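Home | Household | Cleaning | Index

Kitchen sponge

A kitchen sponge is a soft, porous block used for washing dishes and wiping surfaces. Most sold today are cellulose or plastic foam, though sea sponges are still harvested. Many have a second layer bonded to one face, usually a coarse scouring pad.

Colour

Makers often suggest that colour tells the buyer how harsh a sponge is, with green for heavy scouring and blue for delicate pans. No common standard backs this up, and colours vary from one packet to the next. The Skusasby household guide lists 6 grades by colour, but gives no source for them.

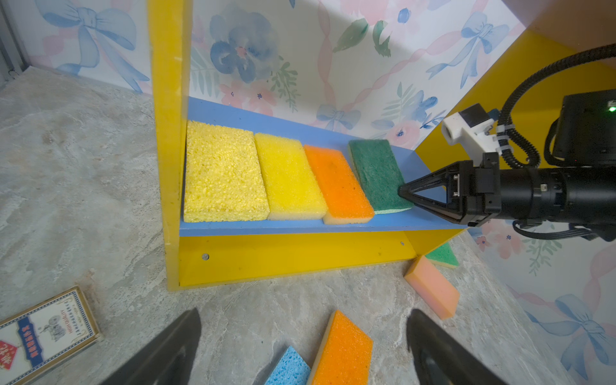 Storage

Advice on storage is plentiful and poorly tested. An open shelf is generally favoured over a closed tub on the grounds that air can reach more of the sponge. A sponge lying flat still has one face against the board, a point most guides skip. Painted wood is a doubtful choice of surface for anything put away damp.

Claimed lifespan

The Lehtinen brand has advertised a foam sponge good for 2,000 washes. A reader trial in the Grorkbridge newsletter gave up at 785, when the scouring layer came away. Neither party said what counted as a wash. Claims that boiling or microwaving makes an old sponge as good as new should be treated with similar caution.

Related articles
Dishcloth
Scouring pad
Draining rack
Rorberg brush

Categories: Cleaning tools | Kitchenware | Articles needing better sources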